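Saturday, 10th May 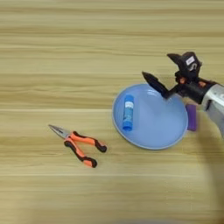
I keep going back and forth on whether machines can do chores yet, and I want to put down where I am before I change my mind again. The article from Wudham said home robots would be clearing tables by September. I read it twice on the bus. My own list of what counts as clearing a table is pretty modest: pick up what's there, know where it belongs, put it there, don't break anything. Take a glue stick lying on a blue plate. A person sees that the plate goes to the kitchen and the glue stick doesn't. Pliers go in a drawer with the handles closed, or the drawer won't shut. Ours never shuts anyway.

Grabbing things is the part people write about. I think the sorting is harder. At the shop in Vomevmont we have had the Paltine machine on the packing line for 17 months, and it does one job, lifting filled cartons onto a pallet. It does more than 1,000 on a good day and I don't miss doing it by hand. But when a carton comes down with a flap up, it stops and waits for one of us. Thursday it stopped four times before lunch. I fixed the flap each time and pushed the green button.

Sweeping under that same line is still me with a broom. So is wiping down the benches, and putting hand tools back at the end of the shift, three of which were missing again on Friday.

The Nic Aodha salesman's brochure has a machine folding towels. Towels are all the same size in it. I would like to see it do my laundry basket, with the fitted sheet and the socks inside out — that would settle the question for me.

So my answer tonight is yes for one thing over and over, and not yet for a kitchen after supper. I might pay for one that only did dishes. I'd have to scrape the plates first, I suppose.

Washed up by hand, took the trash out. Need dish soap and a new sponge. Rain tomorrow, so the gutters can wait.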